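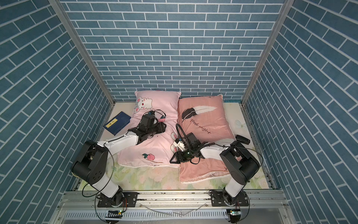 I make my own bed in under a minute and I've never once been proud of it, so I wasn't expecting to spend most of a Monday morning thinking about how hard it is. But that's what they're working on at Wernell, in a unit behind the tile shop, and I'd been pestering them for a visit for weeks. The job is a small bed, with a flowery mattress, two pillows and a pair of arms to do the tidying. One pillow is light pink with a cartoon bunny on it, the other is more of a salmon colour and says "good night" in curly writing, with a lacy edge along the bottom that my nan would have loved. There's a dark blue book lying beside them too, which looked about right to me (there's always a book in my bed).

Odette Millet runs the household side of things there, and I asked her straight off whether a machine can make a bed yet. "It can make this bed," she said. "Ask me about yours in a few years."

Fair enough! The trouble, she told me, is that pillows are never the same shape twice. A box stays a box. Grab a pillow by one corner and the stuffing slides down to the other end, the cover bunches up, and the machine has to work out all over again what it's got hold of. Lace is worse, apparently, as the fingers tend to catch in it. They've got through 17 pillowcases this year, and the spares are in a tub under the kettle.

The arms learn from people doing the job first. Someone steers them through it, over and over, and the software (they call theirs Rulard) tries to pick up the knack. The team had logged 3,000 of these practice goes by the end of May. I had a turn at the steering myself and I was hopeless. It took me four tries to pick up a pillow, and then I put it down on top of the book.

So how good is it when it's left on its own? With pillows it has met before, Odette says it gets them straight and side by side 72 times out of a hundred. Swap in a new pillow and it drops off badly, and she wouldn't give me a number for that one. A tidy-up takes the machine 155 seconds on a good day. I could have done the bed, had a shower and started on the toast. Well, maybe not the shower.

The shop-floor people are further along, to be fair to them. Firnora, the linen hire mob across the road, has been trying a Wernell setup on its packing bench, where everything arrives clean, flat and facing the same way. I dropped in there after lunch and watched it stack napkins for a good while without any fuss. Towels still get done by hand, and so do fitted sheets, which I found very comforting as a person who rolls hers into a ball.

Next on the list at Wernell is a doona, and Odette pulled a face when she said it. They've also been talking to Collet, the holiday park people, about trying the bed work in a real cabin once the winter bookings slow down. She wants the success rate up a fair bit before that happens, and she'd like it to cope with the guests' own pillows as well.

I asked if she has one at home. She doesn't, and she told me her bed hadn't been made that morning either.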